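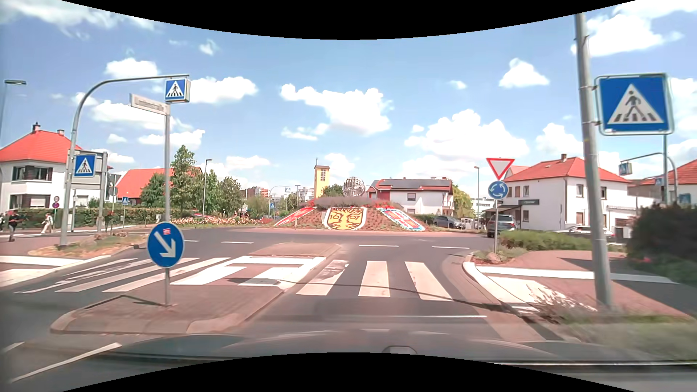
The road into Grimen, at the roundabout with the shields.

The weigh-in for the Pedmont regional card was set for ten on a Thursday morning. By noon we had two fighters on the scale, one in the parking lot arguing with his father, and a fourth whose whereabouts were described to me as "nearby." When he finally arrived he missed the limit by three pounds, shrugged, signed a piece of paper and went to find a sandwich. His opponent, who had made weight and looked like a wet glove, was told he could take the fight or go home unpaid.

He took it, of course. They always take it, and the sport has agreed to call this a choice.

I have been covering small fight cards for 28 years, and I would like to make a modest proposal about missed weight: the bout should be off. Pay the fighter who made it his full purse and let the other one explain himself to the people who drove in to see him.

Promoters hate this idea, and I can see why. A hole in the card is expensive. The current fix, a slice of one man's purse handed to the other, keeps the lights on and the beer moving. It also means that for a small fee you can buy yourself a bigger body than the rules allow. Parking tickets work the same way, and I know how I treat those in July when I'm late for the beach.

The usual answer is that cutting weight is hard and these kids deserve some sympathy. I have plenty. I watched Janka Ďurica drop to 143 for a title fight in Štefanec some years ago, and I have seen happier people at the dentist. She made it on the second try, with a towel held up around her and her coach staring at the ceiling like a man in church. Then she lost a close decision to a woman who had come in heavy and slept well. The record says loss. It doesn't have a column for breakfast.

Ďurica trains fighters now, at the Gimemia gym, and her view is harsher than mine. She would ban repeat offenders for a year. I think that's steep, though I wouldn't say so to her face – she still has a very good left hook.

What bothers me most is the announcing. On Saturday the ring announcer read out both weights in the same cheerful boom, as if three extra pounds were a hobby. The crowd clapped. The heavy man won in 51 seconds and thanked his nutritionist.

I checked, and he has a nutritionist. He's the cousin who brought the sandwich.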